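The Letville Five

Danjuma Omoregie had been running for eleven weeks when he put his name down for the Letville Five. It was five miles, which he had never done, and it went over Bradovero Hill, which he had only ever driven.

He filled in the form at the kitchen table after his shift. It asked for a club and he left that blank. It asked for a predicted finish time and he left that blank too, then went back and wrote 60, because the form wouldn't go through otherwise. A minute later an email came with his number. He was 302.

His sister rang that evening.

"You hate hills," she said.

"I don't hate them. I haven't done many."

"Mum says you were sick at sports day."

"I was nine."

She asked whether she should come and watch. He said no, then said she could if she was passing. She lived forty miles away and was never passing.

He trained on the canal because it was flat and he knew where the puddles were. He went out from the lock at Droritcombe as far as the second road bridge and came back the same way. In June, when he started, he couldn't get from the lock to the first bridge without walking. He used to stop under it and pretend to look at his phone. Now he went under it without slowing, although he still looked at the spot where he used to stand.
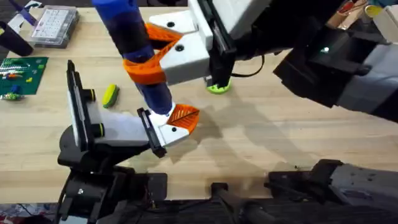 Two weeks before the race he made himself go and find the hill. He parked by the church at the bottom and ran up as far as the farm gate, walked to the top, and sat on a wall. His calves hurt. A woman came past with two spaniels and said good morning, and he couldn't get the words out in time, so he lifted a hand at her back.

He went again on the Thursday side of his rota, when he had a late start. He got past the gate by the length of a cricket pitch. The time after that he got no further than the gate, and it rained, and he drove home with a bin bag on the seat.

At work they had a sheet up for sponsorship. Afolabi from the night team had put down a tenner and written "if he finishes" next to it. Danjuma crossed out "if" and wrote "when". Somebody crossed that out as well.

On the morning of the race he ate porridge at half past six and then worried that it had been too much. He pinned the number to his vest, saw it was crooked, took it off and pinned it again. It was crooked the other way. He left it.

There were 680 runners, according to the man with the loudhailer, and most of them seemed to know each other. They stood in the school field in club colours, bouncing. Danjuma stood near the back beside an older man in a faded blue vest who was retying his shoes.

"First one?" the man said.

"Is it that clear?"

"You've got your gloves on. You'll want them off by the church." He stood up and tested the laces. "Go steady to the gate. Everybody goes off daft and then they've nothing left."

The start was slow. They shuffled to the line and then, without anything much changing, they were running. People went past on both sides. Danjuma let them. By the church he was hot, and he pulled the gloves off and pushed them down the front of his shorts, where they stayed for the rest of the race and made a lump in every photograph.

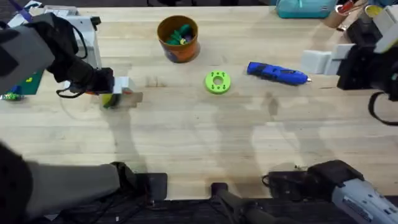 Two arms at the table, one holding a small block.

The hill began after the second bend. He kept his eyes on the road a few yards ahead. He could hear somebody behind him breathing in threes and he tried it, but it made him dizzy and he went back to his own way. At the farm gate a boy was sitting on the top bar, ringing a handbell and shouting numbers.

"Come on, three-oh-two!"

He passed the gate. He passed the place he had got to in the dry. After that it was road he had only walked, and it was steeper than he remembered, with loose gravel down the middle. The man in the blue vest was ahead of him, walking with his hands on his thighs. Danjuma thought about walking too. He ran as far as a drain cover, and then as far as a road sign, and then he did walk – twenty paces, no more – and ran again.

At the top a marshal was pouring squash into paper cups. He took one and most of it went up his nose.

"Downhill now," the marshal said. "Mind the cattle grid."

He came back into the school field in fifty-seven minutes. A girl handed him a medal and a banana. He was looking for somewhere to sit when he saw his sister by the railings in her big coat, holding two teas.

"I was passing," she said.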